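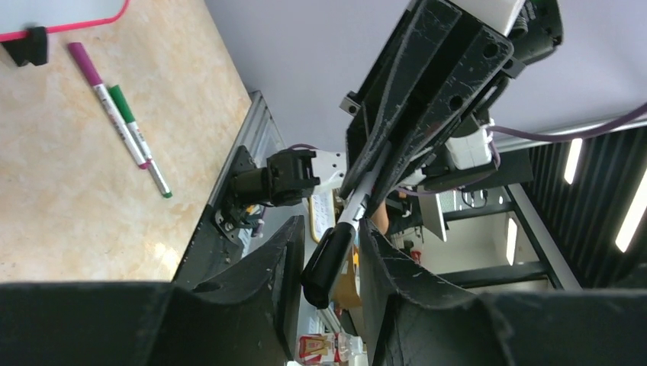

Mar 13, 2021

Paper test, third try. Still not convinced the Sament stock does what the label says.

Claim on the packet is that sheets sized with their new mix can be wetted, pressed and dried again without cockling. I cut 3 strips from the Sament and 3 from the old De Bruijn pad, all 160 mm long, grain running lengthwise. Pencil marks at both ends. Sponged both sides, blotted, left under the glass plate overnight.

Results this morning: the Sament strips lie flat, fine. But so do two of the De Bruijn ones, and that pad never claimed anything. The third has a slight wave at one end where I think I was heavy with the sponge. So either the new sizing works or the glass plate does, and I know which one I'd bet on.

Measured along the pencil marks with the steel rule. No change in length I would trust. Across the grain I thought I saw a bit of growth in the Sament, but the strips are too narrow to tell. Should have cut squares. Wrote the same thing to myself in October and didn't listen.
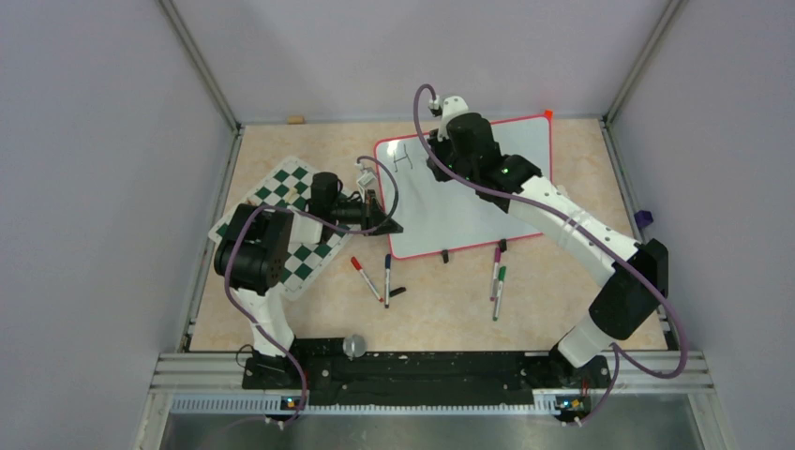 The other thing bothering me is weight. Packet says 187 gsm. Our scale only reads whole grams, so one strip tells us nothing. Need to weigh a stack of full sheets and divide, and do it on a dry day, or leave the stack out next to the De Bruijn so they at least take up the same damp.

Also looked again at the Tunolholm atlas, the 1937 one with the loose maps, which is what all this is for. Previous repair on the coast sheet is brown paste and some sort of tissue, lifting at the fold. The Lenuvora leaflet says their paste "releases with cool water in minutes." Maybe. I tried a dab on scrap and after a good soak it came off with a skin of fibers attached. Scrap was newsprint - so not a fair trial - but I'm not putting it near the maps on the strength of a leaflet.

To do:
squares, both papers, dried once under glass and once with nothing on top
same again with wheat paste brushed on one side
Lenuvora paste on De Bruijn offcuts, leave a week before soaking
find out if the Sament batch number means anything

If anyone wants the rest of the Sament for box labels, leave me ten sheets. Blotters are on the rack, change them before using, they still feel damp to me.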